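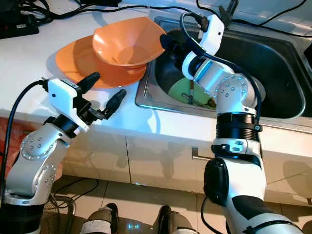

Hi Xiaoyan, hi everybody! I've been meaning to answer the stacking question for ages (I went and found your message, it's 1361 in the archive and I've pasted it at the bottom) and then my sister came to stay and the whole week went to soup. Anyway. My plan for washing up in a small kitchen is to give every dish a spot to wait in, on the left side of the sink, and to keep the sink itself as close to empty as I can. I'm not great at the second half, there's a green plate lying in mine with something still on it, but the orange plate and bowl are where I want them, on the counter with the bowl on top. The bowl is a bit too close for comfort, I'll admit, and its edge sticks out over the rim of the sink. Push yours further back than that!

You asked whether it matters what goes on the bottom. For me it does. Wide and flat first, then the bowl, then anything long and skinny last. If the bowl goes down first the plate slides around on it and you get that awful scraping noise at 11 at night. Nafula does hers all on edge in a rack, and it looks lovely, but she has a lot more counter to the left than I do.

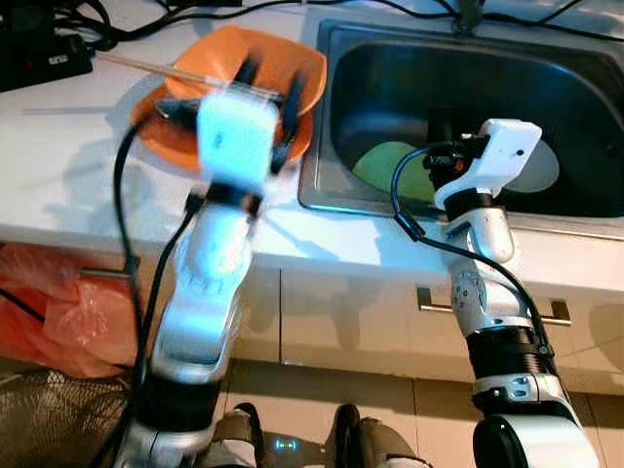
The other thing I'd say is scrape before you stack. I know, I know, my grandmother told me too. I skipped it for years and just ran more hot water, and all that got me was rice in the drain. A silicone spatula does it in two swipes. I got mine at Plullholm in a bin by the register and I've since gone back for a second one, mostly because the first kept disappearing into the baking drawer.

Mutua wrote to me off list and wondered about plastic dishes next to the heavier stuff. I wash the plastic first while the water is clean, because grease loves plastic and will not let go of it. Then the stoneware, then pans. If a bowl still feels slick after it dries I do it again with a spoonful of baking soda, and that has worked on everything except one lunch box that held curry over a long weekend. That one went to the garage and holds screws now.

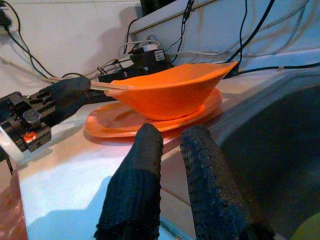

CHOPSTICKS AND OTHER LONG THINGS 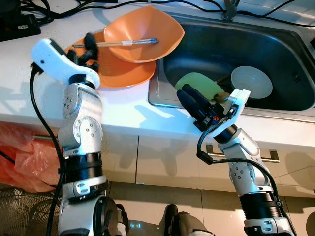

My rule with chopsticks is that they never go into the sink loose. They roll under a plate, you forget them, and wood that sits in water overnight gets fuzzy and then it splits. So they wait with the dishes and get washed by hand in a bunch, tips down, and dried lying flat on a towel. Laying the pair across the inside of the bowl keeps them together, and I like having the tips on the sink side so I can pick them up from the dry end (my kitchen, my rules). I do still owe that green plate a proper wash, plus the whitish one standing up against the back of the basin.

I oil the plain wooden ones now and then with whatever mineral oil I have for the cutting board. Kristine says once a month, I say when they look thirsty. Does anybody on here have a good flat drying mat? The Barroso one I have is fine but it's huge, and I'd love something 16 inches or less that can live on top of the fridge. Please don't send me to the Hudier one, I had it and it smelled.

Hugs to all,
Notburga

Xiaoyan Yao wrote:

> Hello Kulano kitchen list,
> I moved in November and the new place has one sink and
> hardly any counter. I stack dirty dishes wherever they fit
> and by evening I can't get to the faucet. What do you all put
> at the bottom of the pile? And do your chopsticks go in the
> water with everything else or not? Mine have started to
> split at the ends.
> Thanks, Xiaoyan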